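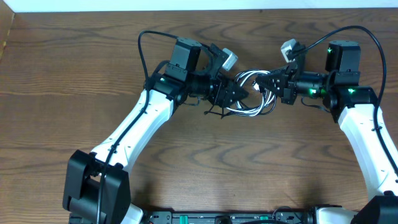
How often should you oil a wooden tabletop? Two or three times a year is plenty for a table that gets used every day, and once is fine for one that mostly holds a lamp and the mail.

I like to start with that one because it's what people ask me at the coffee break, and this way we can all enjoy the coffee.

Good evening, everybody, and thank you for coming out in February. I'm Yara Tarawneh, and for those who haven't been to the shop, we're the low building on the Cokbridge road with the terrible parking. (Pause for the Kanaan crowd, they will have something to say about the parking.)

Start with grain. Ask them to picture the table they eat at and tell a neighbor which way the lines run. Most will say lengthwise and then start to doubt it, which is lovely to watch. Explain the long wavy lines, and the arcs that sit one inside another where a board was sawn close to the face of the tree. Wipe with the lines, sand with the lines, oil with the lines. Go slowly, I rush this every time.

Then the Trikach table story. A family brought us their grandmother's table, 178 centimeters long, with a white ring from a hot casserole and years of furniture polish over the top of it. Tell them about the polish coming up on the rag the color of strong tea! Don't tell the part about the van, it takes ten minutes.

White rings: usually moisture caught in the finish. Soft cloth, a little oil, patience. Dark rings have gone down into the wood and are another evening altogether.

Hand around the two sample boards now. One had a single heavy coat of oil and is still tacky, and the other had three thin ones. Let them touch both. Remind them to lay oily rags out flat, outdoors, until they are stiff and dry, and never to leave them balled up in a bin, where they can heat up and catch fire. Say this twice, please, Yara.

Money question, if it comes: the big Jirnel dining table cost its owner 1,440 to refinish, and a new one the same size was quoted at 3,708. Small scratches you can do at home on a rainy afternoon.

Thank the hall, mention the sign-up sheet by the door, and get the sample boards back.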